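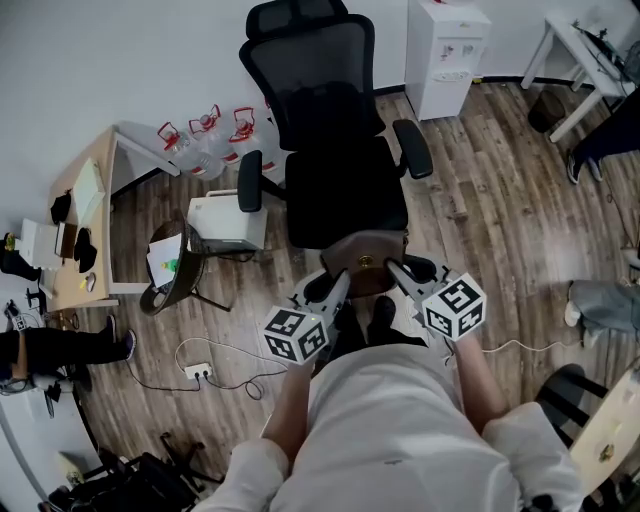 Water corner and seating, upper floor, Ondach office. Three jugs at the wall, dispenser against the back wall.

Room check, Siliņa Street side
Checked by: Rajeshwari Nair
Copy to: Uldis Žukauskas
Month: October

1. Water jugs
Upright, in line along the wall: OK
Caps on: OK, red caps on all of them
Carrying handles: OK by hand test, no cracks
Comment: Morska delivers on Sunday evening. Please ask the driver to keep them by the wall as they are now and not in the doorway.

2. Water dispenser
Level and stable: OK
Drip tray: needs cleaning
Leaks at the base: none found, checked again after 15 minutes
Comment: There are small stickers on the front panel. Replace when the next service is booked.

3. Floor
Wood surface: OK, one shallow scratch near the wall
Trip hazards: none on the main path
Comment: Path between the desk and the chair measured 700 mm at the narrowest point. Keep it at that or wider.

4. Office chair
Mesh headrest: tight, no tears
Armrests: padding OK, left one slightly loose
Seat cushion: OK
Height lever: works, seat set at 490 mm
Comment: Tighten left armrest. Hex key is in the Skurkness toolbox.

5. Wooden seat
Surface: OK, no splinters
Gold-colored fitting on the edge: firm
Comment: Stands directly in front of the office chair. Fine during the day, move it aside before the floor is mopped.

6. Desk, left side
Metal legs: OK, feet level
Top: clean
Comment: None.

7. White table, right corner
Legs: OK
Cables: FAIL
Comment: Cables lie on top with the electronics and are not tied. Bundle them and leave slack for up to 15 cm of movement. Recheck wanted.

8. Wastebasket
Position: OK, by the white table
Liner: replaced during the check

Open items
Item 2, drip tray: Rajeshwari
Item 4, armrest: Uldis
Item 7, cables: Uldis, before the next delivery

Result: passed with comments. Item 7 to be signed off separately.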